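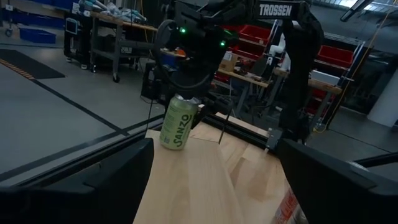 Dose Sanzo, hellgrün mit senkrechtem Schriftzug, auf der hellen Tischplatte

Mevico, Arbeitskreis Dosenaufsteller
Protokoll der Besprechung vom 27. Juli 2019

Ort: Werkstatt, anschließend Besprechungsraum
Beginn: 14 Uhr
Anwesend: Vertrieb, Einkauf, Gestaltung, Holzwerkstatt, ein Vertreter der Firma Korneck (Drahtteile)
Entschuldigt: Lager
Protokoll: Zixuan Zeng

Tagesordnung
TOP 1 Protokoll der letzten Besprechung
TOP 2 Stand dreieckiges Tablett
TOP 3 Drahtständer
TOP 4 Bestückung mit Dosen
TOP 5 Tischplatte und Aufbau für den Kundentermin
TOP 6 Stückzahl und Bestellung
TOP 7 Verschiedenes

TOP 1 Protokoll der letzten Besprechung
Das Protokoll wird mit einer Änderung angenommen. Unter dem Punkt Verpackung war vermerkt, dass die Tabletts einzeln in Seidenpapier eingeschlagen werden. Beschlossen war Packpapier. Der Einkauf hat das Packpapier bereits bestellt, es liegt im Lager im Regal neben der Tür.
Offen aus der letzten Liste ist noch die Rückmeldung von Drinik zur Breite der Regalfächer in den Filialen. Der Vertrieb hat zweimal nachgefragt und bisher nur eine Zwischennachricht erhalten. Der Punkt bleibt auf der Liste.

TOP 2 Stand dreieckiges Tablett
Die Holzwerkstatt berichtet. Die dreieckige Form ist seit März unverändert, geändert wurden nur die Oberfläche und die Kanten. Die Kanten sind jetzt leicht gebrochen. Bei den ersten Stücken waren sie scharf geblieben, was der Kunde beim Auspacken bemängelt hatte.
Die Oberfläche wird geölt. Der Vertrieb fragt, ob auch Lack möglich wäre, da Kondenswasser von gekühlten Dosen Ringe hinterlassen kann. Die Werkstatt hat dazu ein geöltes und ein lackiertes Reststück über Nacht unter kalte Dosen gelegt. Auf dem geölten Stück waren am Morgen Ränder zu erkennen, die sich mit einem Tuch und etwas Öl beseitigen ließen. Auf dem lackierten Stück war nichts zu sehen. Die Gestaltung spricht sich trotzdem für Öl aus, der Lack wirkt auf dem hellen Holz glänzend und etwas gelblich.
Nach längerer Diskussion wird vereinbart, beim Öl zu bleiben und dem Kunden ein lackiertes Muster mitzugeben. Wenn der Kunde ausdrücklich Lack verlangt, wird neu kalkuliert.
Die Materialstärke bleibt bei 12 mm. Der Vorschlag, dünneres Holz zu nehmen, wird nicht weiter verfolgt. Ein Probestück hatte sich in der Heizperiode verzogen und stand danach auf einer Ecke.
Beschluss: Öl, Stärke wie bisher, Kanten gebrochen. Ein lackiertes Muster bis zum Kundentermin, zuständig Holzwerkstatt.

TOP 3 Drahtständer
Das Tablett wird hinten von einem schwarzen Drahtständer gehalten und steht dadurch schräg. Korneck hat den Ständer gebogen und liefert auch die Serie.
Der Vertreter von Korneck erläutert, dass der Draht an den Biegestellen vor dem Beschichten entgratet werden muss. Das kostet einen zusätzlichen Arbeitsgang, ist aber im Angebot enthalten. Die Beschichtung macht die Firma Mbeki, mit der Korneck seit Längerem arbeitet. Die Lieferzeit für die Beschichtung lässt sich derzeit schlecht vorhersagen, Mbeki hat im Sommer nur eine Anlage in Betrieb.
Die Gestaltung möchte den Ständer gern weniger auffällig haben und fragt nach Grau. Korneck kann Grau liefern, allerdings mit eigener Mindestmenge. Der Einkauf rät ab. Es bleibt bei Schwarz.
Zur Neigung gibt es zwei Meinungen. Der Vertrieb hätte sie gern steiler, damit die hinteren Dosen im Laden besser zu sehen sind. Die Werkstatt weist darauf hin, dass die Dosen ohne Rand auf der Fläche stehen und bei stärkerer Neigung ins Rutschen kommen, vor allem wenn jemand an das Regal stößt. Eine Leiste an der langen Kante würde helfen, verdeckt aber den unteren Teil der vorderen Dosen. Ein dünner Filz auf der Fläche wird ebenfalls angesprochen, die Gestaltung lehnt ihn ab.
Beschluss: Die Neigung bleibt. Korneck schickt einen zweiten, etwas höheren Ständer als Vergleich. Die Werkstatt probiert ihn mit vollen und leeren Dosen aus und schreibt das Ergebnis kurz auf.

TOP 4 Bestückung mit Dosen
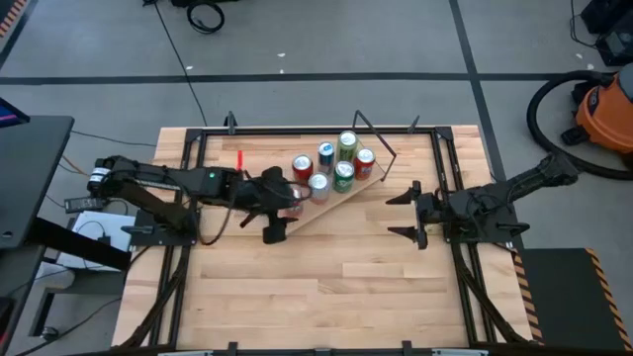
Dreieckiges Holztablett mit Getränkedosen, hinten vom Drahtständer angehoben

Grundlage der Besprechung war die lockere Aufstellung in Dreiecksform. Die Gestaltung hält sie für brauchbar, möchte aber die Farben anders verteilen. Die beiden roten Dosen sollen nicht in derselben Hälfte stehen wie eine weitere kräftige Farbe. Die silberne Dose mit den rosaroten Zeichen soll vorn in der Mitte bleiben, sie fällt dort gut auf. Die grüne mit dem weißen Oberteil bleibt hinten.
Der Vertrieb gibt zu bedenken, dass die Filialen die Anordnung ohnehin nach dem ersten Verkauf ändern. Eine Vorgabe lohnt sich daher nur für das Foto im Katalog und für den Kundentermin. Für die Filialen reicht ein Blatt mit einer Skizze, das in den Karton gelegt wird. Das Blatt soll ohne viel Text auskommen.
Die Sanzo wird gesondert besprochen. Der Vertrieb hätte sie gern als einzelne Dose vor dem Tablett, weil der senkrechte Schriftzug allein besser lesbar ist als in der Gruppe. Die Gestaltung findet eine Einzeldose neben einem gefüllten Tablett unruhig. Keine Einigung. Für den Katalog werden beide Fassungen fotografiert, die Auswahl trifft die Gestaltung zusammen mit dem Vertrieb anhand der Abzüge.
Der Einkauf bittet darum, dass Dosen mit Dellen vorher aussortiert und nicht wieder in den Karton mit den Fotodosen gelegt werden. Beim letzten Mal musste kurzfristig nachgekauft werden. Die Fotodosen kommen künftig in einen eigenen Karton mit Aufschrift und bleiben in der Gestaltung.
Außerdem wird festgehalten, dass beim Fotografieren alle Schriftzüge nach vorn gedreht werden, die Strichcodes zur Seite oder nach hinten.
Beschluss: Skizzenblatt bis zum Kundentermin, zuständig Gestaltung. Zwei Fassungen für den Katalog.

TOP 5 Tischplatte und Aufbau für den Kundentermin
Der Kundentermin findet in der Werkstatt statt. Aufgebaut wird auf dem Tisch mit der Platte aus verleimten Holzstreifen. Die Gestaltung merkt an, dass Tablett und Platte beide aus Holz sind und sich wenig voneinander abheben. Vorgeschlagen wird ein dunkles Tuch als Unterlage. Die Werkstatt ist dagegen, ein Tuch wirft Falten, und der Drahtständer steht darauf weniger sicher. Man einigt sich auf eine dunkelgraue Pappe, die etwas größer geschnitten wird als das Tablett.
Die Platte wird vorher abgewischt und auf Klebereste geprüft. Kartons und Packungen kommen während des Termins unter den Tisch oder ins Lager. Der Vertrieb möchte, dass der Kunde das Tablett selbst auspacken und aufstellen kann. Dafür wird ein verschlossener Karton bereitgestellt, gepackt genau so, wie er später in die Filialen geht.
Die Gestaltung fragt nach der Höhe, in der das Tablett in den Filialen steht. Nach Auskunft des Vertriebs sind es dort 80 cm, bei einzelnen älteren Regalen weniger. Der Tisch in der Werkstatt kommt dem nahe genug.
Getränke zum Probieren werden getrennt bereitgestellt und kommen gekühlt aus der Küche. Die Dosen auf dem Tablett bleiben zu.

TOP 6 Stückzahl und Bestellung
Drinik hat mündlich über 700 Tabletts in Aussicht gestellt. Eine schriftliche Bestellung liegt nicht vor. Der Einkauf möchte das Holz erst bestellen, wenn sie da ist. Die Werkstatt würde gern früher anfangen, da im Herbst noch die Regalböden für einen anderen Auftrag zu schneiden sind.
Es wird vereinbart, das Holz für eine kleine erste Teilmenge aus dem Bestand zu nehmen. Die Werkstatt meldet dem Einkauf, wie viel davon vorhanden ist. Mit dem restlichen Zuschnitt wird gewartet.
Korneck bestätigt, dass die Drahtständer auch in Teillieferungen kommen können, der Stückpreis ändert sich dadurch nicht. Die Fracht wird je Lieferung berechnet. Der Einkauf bittet um ein entsprechend geändertes Angebot, in dem auch die Beschichtung durch Mbeki als eigene Position steht.
Beschluss: Keine Holzbestellung vor Eingang der schriftlichen Bestellung. Geändertes Angebot durch Korneck.

TOP 7 Verschiedenes
Der Name des Tabletts ist weiter offen. Auf den Lieferscheinen steht derzeit »Tablett dreieckig«, im Kalkulationsblatt »Dosendreieck«. Bis zur Entscheidung wird überall »Tablett dreieckig« verwendet.
Die leeren Dosen aus den Versuchen sammeln sich neben dem Spülbecken. Pfanddosen gehören in den blauen Sack, die übrigen in die Metalltonne im Hof. Bitte vorher ausspülen, wegen der Wespen.
Die Werkstatt sucht die kleine Schmiege, die zuletzt für die Neigung des Ständers benutzt wurde. Wer sie hat, bringt sie bitte zurück.
Der Vertrieb ist in der zweiten Augusthälfte nur vormittags besetzt.

Aufgabenliste
Nachfrage bei Drinik wegen der Fachbreite und der schriftlichen Bestellung: Vertrieb
Lackiertes Muster, Versuch mit dem höheren Ständer, Meldung des Holzbestands: Holzwerkstatt
Skizzenblatt, Pappe, Karton für die Fotodosen: Gestaltung
Prüfung des geänderten Angebots: Einkauf
Zweiter Ständer und Angebot: Korneck
Verschlossener Karton für den Kundentermin: Lager, Information durch Zixuan Zeng

Die nächste Besprechung wird angesetzt, sobald der zweite Ständer eingetroffen ist. Einwände gegen das Protokoll bitte schriftlich an Zixuan Zeng.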